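Zasteck Help > Manipulation > Bimanual

Comparing success rates across two camera setups when the task is deformable

Asked in February, 3 answers

We train a two-arm imitation policy on thin sheet handling (regrasp, hold under tension, fold). Set A uses one fixed camera. Set B uses the fixed camera plus both wrist cameras. Same demonstrations, same network, 30 evaluation trials per set. B scores higher, but the gap moves when I change which trials count as a success. Is there an accepted way to report this? The lab in Fajardo that shares our protocol scores only the final state.

Answer 1 (accepted)

Score stages separately. We use three: first grasp, second grasp, final state. Write the criterion for each before running anything, and have a person who doesn't know the set label score the recordings. With 30 trials the interval on a proportion is wide, so report a Wilson interval next to each number and don't read much into a few points of difference.

Pair the trials as well. Put the sheet at the same start pose for A and B, alternate the order, and use McNemar's test on the pairs. Our gap on the second grasp survived this. The gap on the final state did not.

For the second grasp, look at what the wrist views carry. The contact between pad and sheet edge is a few pixels in a fixed view and large at the wrist. Fixed view first, then three wrist views:

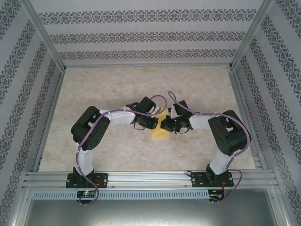
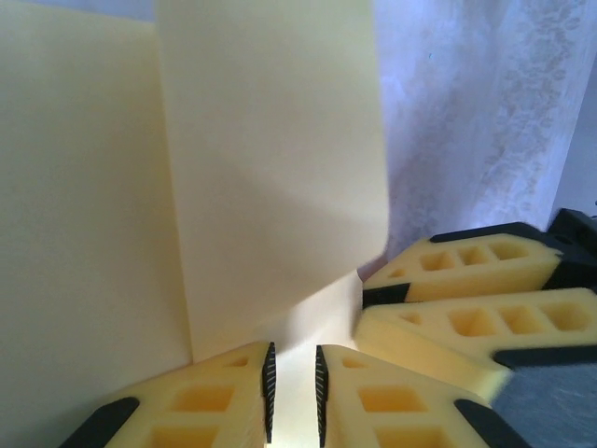
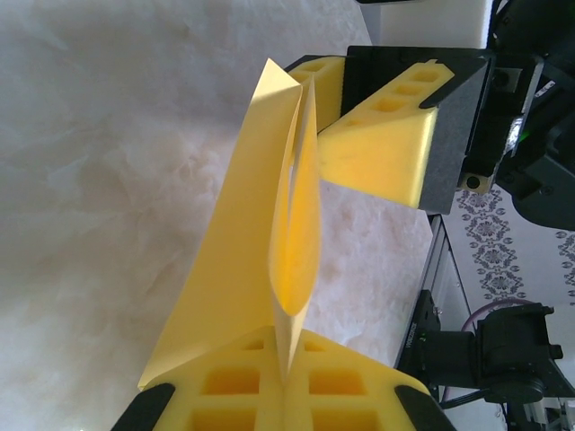
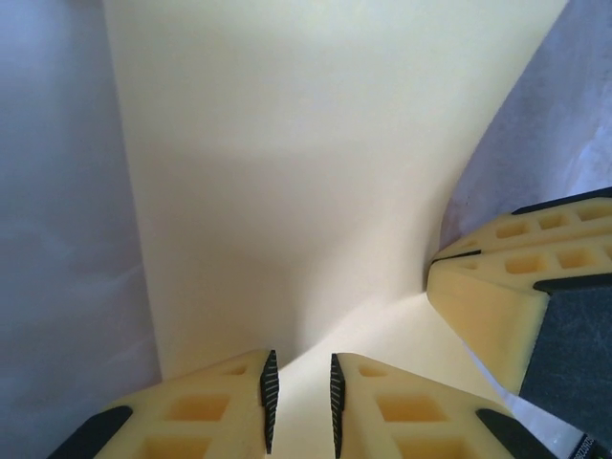 I would also log gripper opening at 30 Hz and align it with the video. A slip shows up as the opening settling below sheet thickness. Zekesus has an export script for this, but check the clock offset; ours was 74 ms and it shifted the stage boundaries.

Answer 2

Use more trials.

Answer 3

Agree with the accepted answer on staging. One addition: if you retrain, vary the seed. We ran 3 seeds per set and the spread between seeds was larger than the camera effect on the first grasp. Podia averages over seeds by default and hides this, so turn that off and plot each seed.

Comment on Answer 3: does the seed spread shrink with more demonstrations?

Reply: somewhat. Didn't test it properly.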